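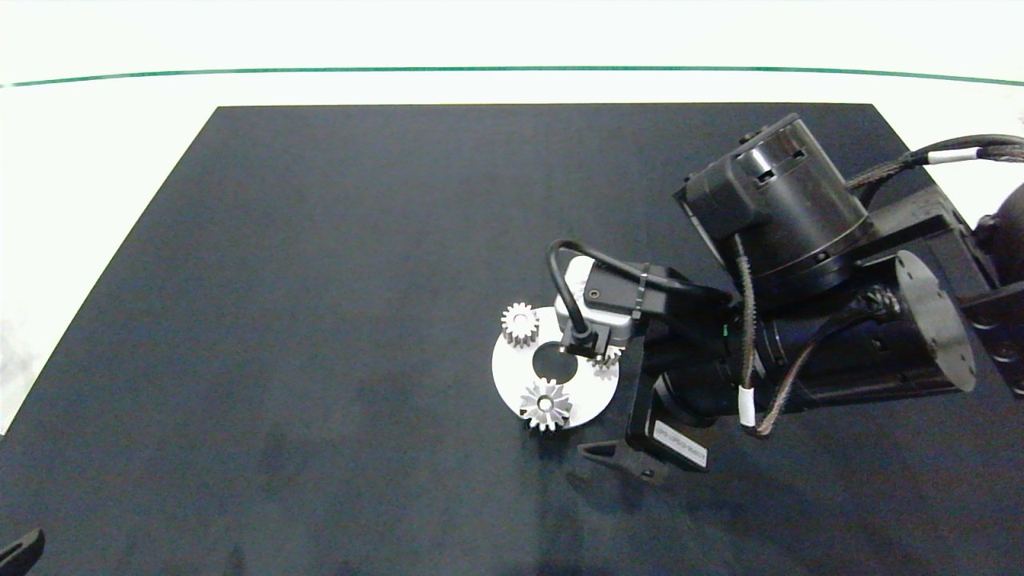
Three spur gears and the white ring, on the black mat.

14th May

Up to Trirmont for the clock. Tower at eleven degrees at floor level, a degree and a half warmer by the dial. Wind light from the west, louvres dry inside. Wound the going train first and left the strike until the end, as there was a service in the chapel until half past ten.

Result of the 72 hour run: slow by one minute and three quarters against the radio signal, which works out at 35 seconds a day losing. The previous run gave nearly the same figure, so I am treating it as a steady rate and have stopped looking for a fault in the escapement. Pallets show an even polish on both faces. No sign of the wheel tripping.

The pendulum beats 3,000 to the hour, so 1.2 seconds a beat and a theoretical length of 1.43 metres. Bob is a cast iron disc, 311 mm across, and Meirion Gethin's old card gives it as eighty kilos. I have no means of weighing it up there and will take his word. The rating nut is seized. I put penetrating oil on it at the last two visits and again today, and it has not moved. I am not going to put a longer spanner on it with the suspension spring taking the twist.

The alternative is weight on the rod. There is already a small tray clamped at half height, empty, presumably from the same period as the card. Adding mass there raises the centre of oscillation and speeds the clock up, and halfway is where a given mass has most effect. On an eighty kilo bob the sum for 250 grams comes out at 34 seconds a day gaining. That leaves it a second a day slow, on paper.
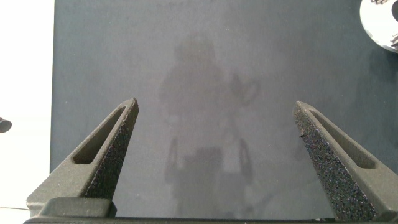

The two fingers and the gap between them.

Made up the weight from brass discs with slots cut to the centre, so that they slide on without stopping the pendulum. Put them on one at a time over several minutes. Arc before, measured at the tip against the scale: two degrees each side. Arc after: the same as far as I can read it. Set the hands to time at noon and wrote the setting on the case door in pencil under the others.

Oil. The pivots on the centre arbor had gone brown and sticky again, though they were cleaned in August. Tudor Onu thinks the Furkorow oil is too heavy for a cold tower and that I should go back to the thinner grade. He may be right. Cleaned both pivots and pegged the holes, then used thin oil on the front and the Furkorow on the back, to compare them. Nothing on the wheel teeth, as usual. There was grease on the leading-off bevels which someone had put on thickly – wiped out, a good tablespoon of it, full of grit.
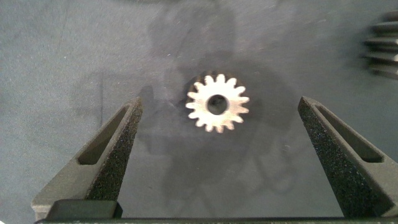
p. 72

Strike train: warning is late by two minutes at the hour and correct at the half. Lifting piece is worn where it meets the cam. A shim would cure it for now but the proper job is to build up the face and file it back, and that means taking it home. Left as found. Fly runs free, and its click is audible from the ladder.

Line on the strike side has a broken strand four turns in from the drum. Replacement from Stergiou is quoted at five weeks. Have asked for the price with the eye already formed – the last one I formed myself and it sat badly on the pulley.

Dial motion work checked from inside only. Backlash at the minute hand still close to a minute on the north side. The Drosenow clock was the same before the bevels were repinned, so I shall look at the pins first.

Down by ten past two. Trapdoor bolt needs a longer screw. Phoned Tudor in the evening and read him the figures, and he wants the tower temperature taken at the pendulum rather than at the door. Will hang the second thermometer next visit, level with the bob.

To take next time: second thermometer, longer screw for bolt, pegwood, feeler gauges, the small mirror.

Recent entries
Trirmont: seized rating nut, second attempt
Drosenow: bevels repinned, north dial
Oil comparison, notes so far
Making a slotted weight in brass
Winding log and a broken strand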